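Best thing to cover a white tabletop with for messy work?
Posted in Home & Workspace by Gaétan Dhillon

Hi all! I have a plain white table I use for pretty much everything – gluing, sorting, wrapping, the odd bit of paint – and I'm sick of scrubbing it. I've been laying paper over the top, which is great for about a day and then it goes all wavy and creased and small stuff starts rolling into the dips. I've tried taping the corners and it only makes the middle puff up. Is there a way to get paper to lie flat, or should I give up and buy a proper mat? I'd like to keep it white or close to it because I can see what I'm doing so much better. Budget is 60 dollars, tops. The table came from Adero and it's too wide for any of the desk pads I've found in the stores.

3 replies

tetteh_crafts
Get a mat.

Illcombe Annie
I went through this exact thing last August, so I feel your pain! Paper can work, but you have to put it on in the right order (I did it wrong for months). If it came off a roll, cut it long and leave it curl side down overnight with books on it. Then tape ONE long side all the way across, no gaps. Smooth it away from the tape with your forearm, go slowly, and pull it snug over the opposite edge before you tape that one underneath the table. The short sides go last. If you start with the corners you trap all the slack in the middle and you'll never chase it out.

Also, get heavier paper than you think you need. The thin stuff ripples the second a damp hand or a bit of glue touches it. And don't put it down on a muggy day if your room gets like mine does, it shrinks and swells like crazy. Mine still has a few soft waves toward one end and I've decided I can live with them.

Ridance Road
Annie's method is good, but I got tired of retaping, so I switched to thin white board, the kind sold for presentations. Two sheets side by side, joined on the bottom with wide tape so there's no ridge on top. It cost me 19 dollars and I flip it over when one side gets gross. Get the matte kind if you can find it! The shiny one bounces the ceiling light straight into your eyes, and pale things just disappear on it. I do a lot with cream and off-white pieces and on a matte top they're easy to spot, even at the far end.

One thing I'd watch is storing it. Lean it against a wall and it'll bow, so I slide mine flat under the bed – and then it goes back on the table with hardly a bump in it. I put it down again this morning and went straight back to work.

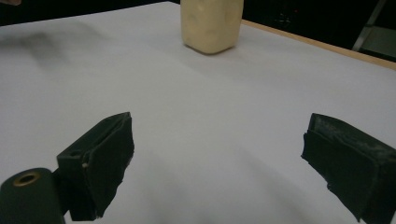
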